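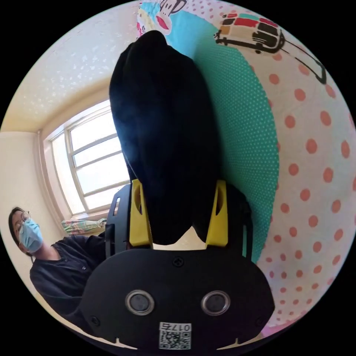

nallo_mom
Folding the dark stuff again, right in front of the kids' monkey print (turquoise, polka dots, the works!), and I'm wondering how you all do it. Do you fold on the bed or haul everything to a table?

ustgate70
Bed, always! My back says thank you, and I can't go to sleep until it's put away.
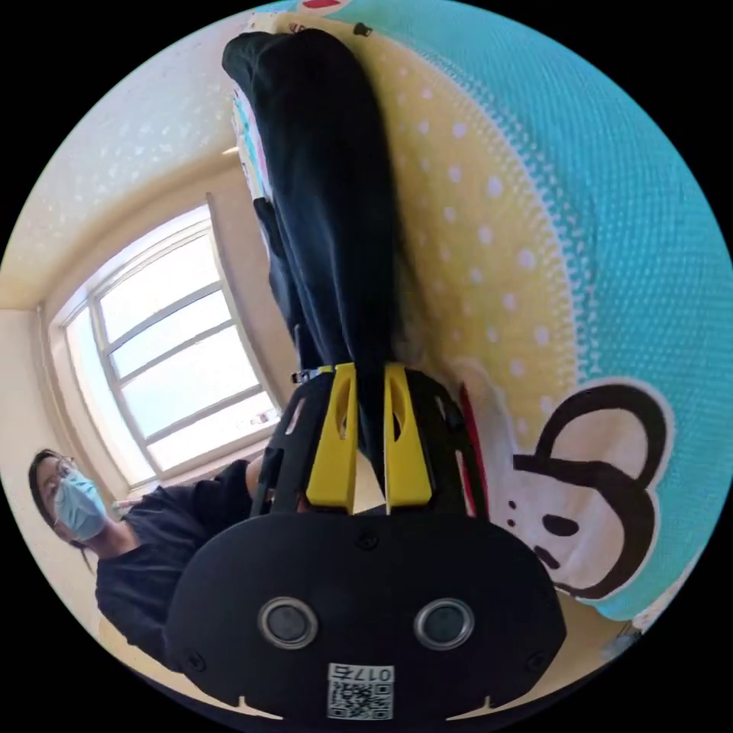 Dark things I do first, while I still have the patience to hunt for lint.

Nermina Golob
Oh, I have to disagree, sweetheart. A bed is too soft, and your creases wander. Table for me.

nallo_mom
My table is covered in homework, so bed it is :)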